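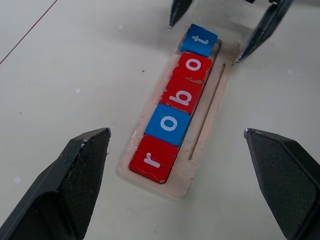

Stop asking crafters for "just a quick one"

I crochet, and I've been doing it long enough that everybody in my life knows it. So every August it starts. Could I make a quick blanket for a new baby, could I do a quick hat in the team colors, it won't take me long, right? And I love these people, I really do! But I think the word "quick" ought to be banned from any talk about handmade things.

The last blanket I made had 415 stitches in every row. I ordered the yarn from Garkham, ran out 2 skeins short, and the next batch was a shade off — if you've ever tried to match a dusty blue you know how that goes. I pulled out a whole evening's work and started over with a different border.
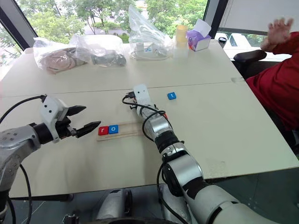
My friend Boonsong Limsakul carves spoons and he gets it even worse. Someone at a market told him they could buy a spoon at the grocery store for less (well, yes, go buy it then). He just smiled and kept sanding. I would not have smiled.

I'm not saying don't ask. Please ask! Half of what I make is for other people and I'd be bored silly without them. But offer to pay for the yarn, and give me a month or three, and if I say no, let it be a no. And if you do get something handmade, use it. I would so much rather see my blanket dragged through the yard and washed thin than folded up in a closet — that goes for the ugly ones too, and I've made plenty of those.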